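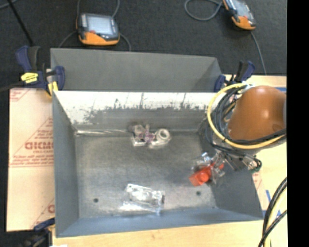
Bin 2 on the bench: fittings at the back of the floor, clear package at the front.

Search this notebook Search Go
Print this page | E-mail this page

March 11, 2020
Bench bin, condition and contents

Bin 2 came back from the Porkbridge store with the mixed-fittings stock and has been on the wooden bench since. Purpose of this entry is to get its condition written down before the liner question is decided, and to settle how the small white and clear parts are to be kept. Bin 1 is still in use at Porkbridge and is not covered.

Dimensions
Floor, inside, long side: 563 mm.
Floor, inside, short side: 281 mm.
Walls lean outward, so the opening is larger than the floor in both directions. Measure at the floor when cutting a liner. The last one was cut to the opening and had to be trimmed in place, and the trimmed edge curled.

Back wall
Two distinct finishes. Upper part has a bright, glossy white band. Lower part is dull mottled gray. The border between them is irregular and scuffed. Dark vertical scratches run through the band, with blotchy marks among them.

Wiped a patch with a damp rag, then with alcohol. Neither rag picked up anything, and the patch looked the same afterward. The scratches catch a fingernail. I am treating them as surface damage and leaving them alone. Amirul Ginting thinks the band is left over from a coating and would take the whole wall back to bare metal. I don't see what that gains us. The parts sit on the floor and rarely touch that height.

The seam at the foot of the back wall shows a bright streak at the left under the bench light. Ran a 0.1 mm feeler along it and could not get it in anywhere. Seam is sound.

Floor
Brushed metal, brownish gray, with cloudy lighter patches. The patches do not wipe off either. No raised edges.

Two small round holes, one near the lower left corner and one toward the lower right. Edges deburred, smooth to the touch. I have no drawing for this bin, so purpose unknown. Agnes Geddes suggests they were for bolting it down to a cart. Possible. The relevant point is that the small screws and O-rings from the Nam kits go straight through them. Until they are plugged, nothing from a Nam kit goes in loose. Plugs: rubber blanking grommets, flat on the inside. Ask Avari for the low-profile ones. The domed kind will make parts sit crooked.

Contents
Toward the back of the floor: an off-white plastic piece with one rounded end and one blocky end; a purple-tinted piece with short arms; a white pipe-like fitting, curved, with a round ring opening. All three had come to rest together.
At the front: one clear package.
Near the right wall: the bright red part, not part of this stock. Return to its own drawer.

Visibility of parts
The reason for writing up the finish at all. White fittings read well against the floor. The clear package does not read as an object from every side. From the stool it is mostly highlights, white and pale blue, and its far end goes dark. Someone emptying the bin in a hurry will miss a flat clear bag against bright metal, and I believe this is how the gaskets were lost in October.

Tried three liners over the floor, same parts, same light:
- Black rubber mat. White parts very clear. Package outline clear. Mat slides unless taped, and the tape leaves residue.
- Green cutting mat. White parts clear, package acceptable. Too stiff to lie flat in the corners.
- Wastska felt, dark blue. White parts clear, package outline clear, no sliding. Picks up lint, and the lint ends up on the O-rings.

The purple-tinted piece was the weakest item on both the black and the blue, and best on bare metal. It is also the easiest to replace, so I would not choose the liner on its account.

Recommendation so far: black rubber, cut to floor size, held by its own fit. It also covers the holes, but fit the grommets anyway. The mat will be taken out for washing and then we are back where we started.

Noise
Dropping a fitting from hand height onto the bare floor is loud enough to be heard in the office. Agnes has raised it. Any of the three liners fixes it.

Storage of clear packages
Proposal: every clear bag gets a colored label on one face before it goes in any metal bin. There are 14 sheets of orange dots in the label drawer and no other use planned for them. Amirul objects that the dots cover the part number on the narrow bags. On those, put the dot on the back and fold the end over.

Bench
The carpet behind the table is dark charcoal, and small dark parts that go over the back edge are slow to find. White ones are easy. A strip of edging along the back of the tabletop would stop most of them. Scrap pine is available, needs sanding. Low priority.

To do
- Order grommets from Avari. Measure both holes first, with calipers, and do not assume they match.
- Cut rubber liner, 563 x 281, less 1 mm each way.
- Red part back to its drawer.
- Label the clear package.
- Ask Porkbridge whether bin 1 has the same holes and whether anyone there has the drawing.

Added later: hole by the left corner measured, takes the standard size. The right one is slightly oval and I want to check it again with the bin empty before ordering. A.G. has the calipers (Amirul, not Agnes).

Print this page | E-mail this page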